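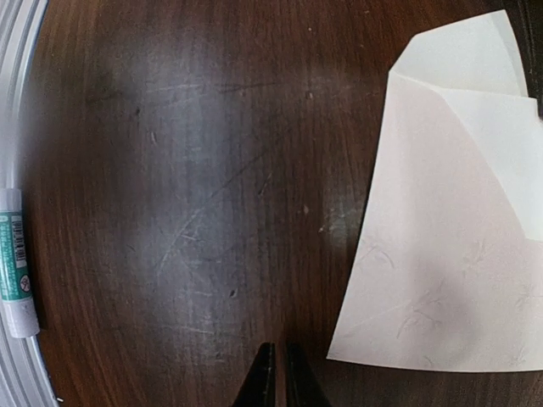

The scratches, worst where the light hits

Wax over scratches on a dark wood top, or strip the whole thing?

Asked by tveit_mb, Wed 29 January

Trying to decide between two ways of dealing with worn finish on dark wood and getting completely different advice everywhere I look.

Lots of thin light-colored scratches, plus one long diagonal one with little branches off it. Straight on you don't see much, but in any kind of glare they all show up pale. Finish is unknown. I didn't buy it new and there's no label or paperwork.

Option 1, colored paste wax. I have an unopened 355 ml can of Brolleo dark brown, bought for a dresser and never used. Rub it in, buff it off, done in an afternoon.

Option 2, strip it, sand, start over with oil or poly. Quote from Hodžić's in Bekthorpe was more than I want to spend so it would be me, in the garage, with a sander I've used twice.

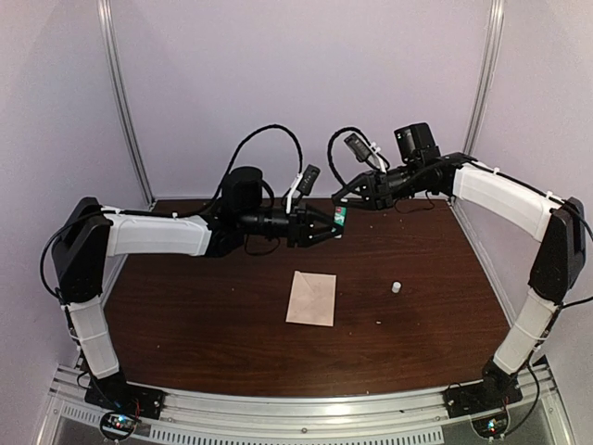 Wider view of the top

What I've done so far: wiped it with a barely damp cloth and a drop of dish soap, dried it straight away. Scratches look the same. Tried the walnut trick on one of the short ones, rubbed half a walnut on it for ages. Maybe a tiny bit darker? Not sure I'm not imagining it.

Questions.
Does wax make it harder to refinish later if I change my mind?
Is there a way to tell what finish is on there without wrecking a big spot?
If I do strip, can I leave it til April when the garage is warmer? I've read that most finishes hate the cold.

Thanks in advance. Maj-Britt Tveit

3 answers

Answer from slowcoat (marked as most helpful)

Find out what the finish is first, everything depends on it. Pick a spot that doesn't show. Cotton swab, denatured alcohol, hold it there a few seconds and rub. If it goes sticky and color or finish comes off, probably shellac. Nothing? New swab, lacquer thinner, different spot. Softens up = probably lacquer. If neither one does anything you've most likely got poly or some other tough factory finish. Open a window for the thinner, wear gloves.

Clean off any old polish before you test or you're just testing the polish. Mineral spirits on a rag, let it dry. Same goes for walnut oil, so stay away from where you rubbed that.

Then look at the scratches. Run a fingernail across. If it doesn't catch, the scratch is only in the finish and you do not need to strip anything. Pale lines on a dark top are very often just roughed-up clear coat scattering the light. Those take wax well, or if it's shellac or lacquer you can scuff lightly and put a fresh coat over the top.

If the nail catches it might be down into the wood. Touch-up marker a shade lighter than you think you need, wipe off right away, THEN wax. Going too dark is the classic mistake and it's a pain to undo.

Does wax get in the way later: yes some, not the end of the world. New finish won't stick over wax so it all has to come off with mineral spirits, a few rounds, clean rag every time. Watch out for furniture sprays with silicone in them, that's the one that really causes trouble. Fisheyes everywhere.

And yes wait for April if you strip. Oil-based stuff in a cold garage stays tacky for days and every bit of dust lands in it. Go by the temps on your can, they vary.

Answer from dkpero

just sand it. I did my moms dining set with Pero gel stripper and a random orbit, took one weekend, 4 coats of wipe on poly after. looks brand new. 20 minutes for the stripper to work not 5 like people say. wax is a waste of time imo you'll be redoing it every couple months

Comment from slowcoat: Not on veneer please. If it's veneer a random orbit will go right thru it before you notice. Check an edge or the underside, see if the grain carries on around.

Comment from dkpero: ok fair, it was solid oak

Answer from tveit_mb (original poster)

Update for anyone who finds this later. Did the fingernail test, most of them don't catch. The long one does, in one place only.
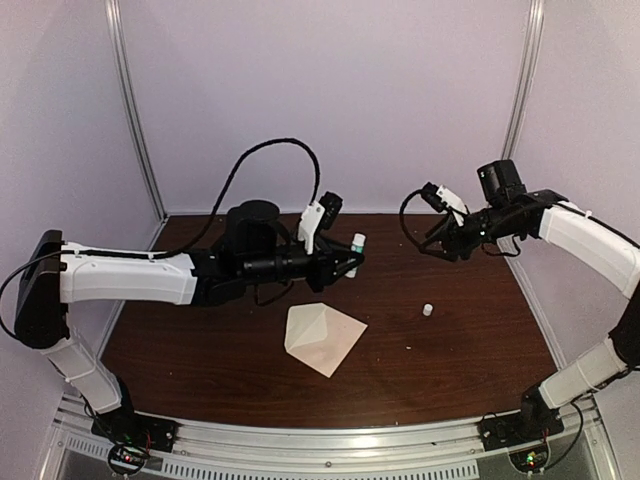 So going with wax first and keeping the stripping idea for spring if I hate it. Haven't done the alcohol swab yet, no denatured in the house and the hardware store closes early. Will do that before I open the can.

One more thing I'm stuck on -- the wax can says buff with a soft cloth, a forum post says 4000 grit pad with the wax, somebody else says 0000 steel wool. Which?

Comment from slowcoat: Soft cloth. The 4000 pad is for evening out sheen, you can try it on a test spot after but go easy. 0000 wool is fine too with wax as the lubricant, only with the grain, and it'll knock a glossy finish down to satin. Thin coat! Everybody puts on too much and then it smears and they blame the wax.

Comment from tveit_mb: Ok cloth it is. Thank you, will report back wehn it's done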